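4.2 Where the small things end up

I went into the home visits thinking the interesting mess would be on shelves and in drawers. I was wrong about that pretty quickly. Across the 10 homes I visited in Clerkcombe, the floor did most of the work – it was the sorting table, the waiting room and sometimes the final resting place for whatever hadn't found a home yet. Joris Segers, who coded the notes alongside me, started calling these spots "landing cloths," and the name stuck (I tried to come up with something more serious and failed).

We logged 127 small objects over the course of the study, and I want to spend a little time on the ones that never made it into a category. Parents could tell me right away where the blocks went, or the crayons. Ask about a stray cap or a bit of something that had come off something else, and I got a long pause, then usually a laugh! Seven of the families had a container they described as "for everything else," and in six of those homes it was the first thing they reached for when tidying up. Our earlier Clandov pilot missed this completely, as we only asked about furniture.

A soft surface changes how people sort, and I hadn't planned to write about it at all. Parents told me they put a blanket down so that little pieces wouldn't roll off or scratch the boards, and then the blanket sort of became the place where decisions got made. The lavender fabric in Figure 6 is a good case: a handful of small items share the fabric, one blue, one orange and see-through, one white and fluffy, with a big round black container close by on the wooden floor. I'd have a hard time giving that group a single label, and so did the families when I asked them about mixtures like it – most just said "bits."

Figure 6. Small items on a lavender fabric surface, with a round container nearby.
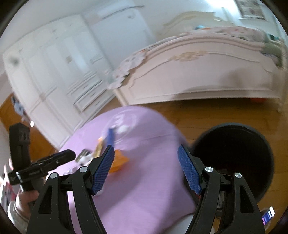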